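A wet afternoon, a full car park and a room of beginners: the Skiltow coding open house

July 2024
By Grigoris Koutsoukos

We had been promising an open house at Prokholm for so long that several of our neighbours in Skiltow had stopped asking about it, so it was a real pleasure to unlock the doors at last and let everyone in out of the rain. The idea was a simple one. Anybody in the town who had ever wondered what programmers do all day was welcome to come in, sit beside one of us and write a small program of their own, with as much tea as they could drink while doing it.

I must admit I had expected mostly teenagers. What we got was a lovely mixture – children with grandparents, a couple who run the bakery by the bridge, a retired surveyor who had last written code on punched cards and was delighted to tell us about it, and one very patient mother who came along to keep her son company and ended up staying longer than he did. The youngest visitor was 8 and the oldest wouldn't say, and I was brought up not to press.

The afternoon began with a short welcome in the canteen, and then everyone was split into groups of seven and shown to their tables. Each group had one of our engineers to look after it, and I want to thank them all warmly, for they gave up a free afternoon and answered the same question about missing brackets more times than can be good for a person.

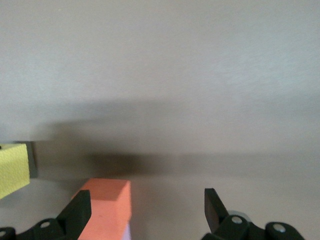
What everyone made

The first task was a guessing game. The computer picks a number, you try to guess it, and it tells you whether to go higher or lower. It fits on a single page, but it has nearly everything in it that you need to get going: a variable or two, a loop, a bit of choosing between one thing and another. Most people had it running before the first tea break, and quite a few then set about making it ruder, which I was told is a sign of healthy interest.

After tea we moved on to something a little harder. Resham, our small teaching language, lets you write a story in which the reader chooses what happens next, and it is forgiving about spelling, so it suits people who are nervous of typing. We had haunted lighthouses, a detective who was also a goat, and a rather moving piece about a lost bus ticket. By the end of the day the visitors had written 2,323 lines between them, and we printed the lot and pinned it along the corridor, where it still hangs. Do come and read it if you are passing.

I spent part of the second session with the retired surveyor, who wanted to know why his story kept going back to the beginning however he answered. We looked at it together for a good while, the two of us muttering and scrolling up and down, and then he spotted that he had given two chapters the same name. He was so pleased with himself that he went and explained it to the next table, who had no such problem but listened very kindly.

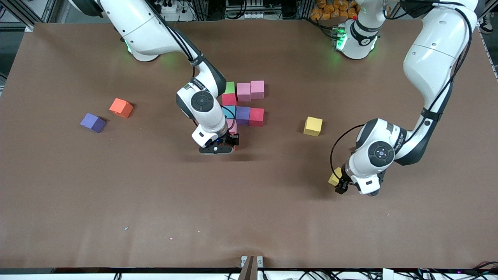
There was a moment towards the end that I should like to mention as well. One of the groups had finished early and asked whether they could read some of the code we write for a living. We put a few pages up on the big screen and, after a bit of silence, a girl near the front pointed out that one of our comments said the opposite of what the line below it did. She was quite right. It has been corrected, and she went home with a mug.

Petridis, the bookshop on the high street, had kindly lent us a shelf of beginners' titles for the day, and sold 19 of them by closing time. For those who were disappointed, more copies are on order, and the shop will put one aside if you ask at the till.

What happens next

So many people asked when they could come back that we have decided to run a regular evening club. It will start in January, once the upstairs meeting room has been painted and we have found some more comfortable chairs, and it will be free to anyone living in or near Skiltow. You won't need to have come to the open house, and you won't need a computer of your own, though you are welcome to bring one if you prefer your own keyboard (I always do). Children under 12 should come with a grown-up, and the grown-up will be expected to join in.

If you would like your name on the list, drop a note through the door or leave it at the front desk, and please say whether you have tried any programming before – it helps us put the tables together. We should also be glad to hear from anyone with experience who could spare an evening now and then to sit with a group. The kettle will be on.

Contact: Prokholm front desk, Skiltow | © Prokholm 2024. All rights reserved | Back to top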